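Lectura: 3 min
Categoría: Cuaderno de taller / Teleoperación y demostraciones
2 comentarios · 12 veces compartido

Enero, entrada de la tarde

Sigo con las demostraciones a mano para la tarea de ordenar escritorio. Por la mañana repasé lo que quedó grabado de la tanda anterior: 67 episodios, de los que valen 57. Los otros los descarto casi todos por lo mismo, el agarre empieza antes de que la pinza esté quieta y la trayectoria sale con un tirón al principio. Hazem dice que se podrían recortar los primeros instantes y aprovecharlos. Prefiero no hacerlo todavía. Si el modelo de Bislow aprende a partir de episodios recortados a ojo, luego no sabremos de dónde viene cada error.

Cambios en la forma de demostrar, para quien coja la pinza después de mí:

- Arrancar la grabación con los dedos abiertos y por encima del borde de la mesa. Parar un momento. Luego entrar.
- Muñeca suelta, codo pegado al cuerpo. Con el brazo estirado se nota el temblor en la trayectoria.
- Cerrar despacio. El gatillo tiene un punto duro a mitad de recorrido y si se pasa de golpe el objeto sale girado.
- No corregir dos veces seguidas. Si el segundo intento falla, se corta y se empieza otra.

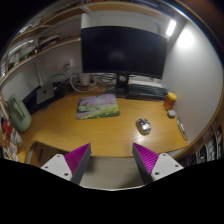
Lo del ratón es lo que más me ha costado. La alfombrilla se arrastra si se entra bajo, y si se entra alto los dedos no llegan a abrazar la pieza. He terminado entrando de lado, con la pinza inclinada, y así sale bien casi siempre. Falta ver si el brazo puede hacer ese giro de muñeca sin acercarse a su límite. Lenni lo miró en el simulador de Oksanen y cree que sí, con la base un poco más atrás. Queda pendiente probarlo en el brazo de verdad.

Brillos: un tablero barnizado refleja la luz del techo y el seguimiento de la pinza se pierde cuando el reflejo ocupa mucha imagen. En la revisión encontré dos episodios con un salto de posición justo en ese momento. Bajar la persiana no sirve de nada, el reflejo es de la lámpara. Mañana pruebo con la luz apagada y el flexo en el suelo - si el seguimiento aguanta con menos luz, lo dejamos así.

Comparación con el mando: Hazem hizo 12 episodios por control remoto con la misma tarea, desde la sala de al lado. Salen más limpios, pero tarda mucho más en cada uno y en los objetos pequeños se queda dudando encima antes de bajar. Esa duda también se aprende. En las pruebas de Plaltmont pasó igual, el brazo se paraba sobre la pieza sin motivo. Por ahora sigo a mano y dejo el mando para los casos en que haya que apartar cables.

Material: las almohadillas estriadas agarran bien el plástico liso. Con el metal fino resbalan si se coge por la punta. Pedir otro juego a Lornthorpe, más blando, y apuntar en cada episodio cuál lleva puesto la pinza.

Pendiente:
- Recalibrar apertura de los dedos antes de la próxima tanda.
- Pasar a Lenni los dos episodios del salto.
- Decidir con Hazem qué hacemos con los descartados.
- Poner nombre decente a las carpetas, que «prueba_nueva» ya está repetida.

Batería de la pinza cargando desde las seis.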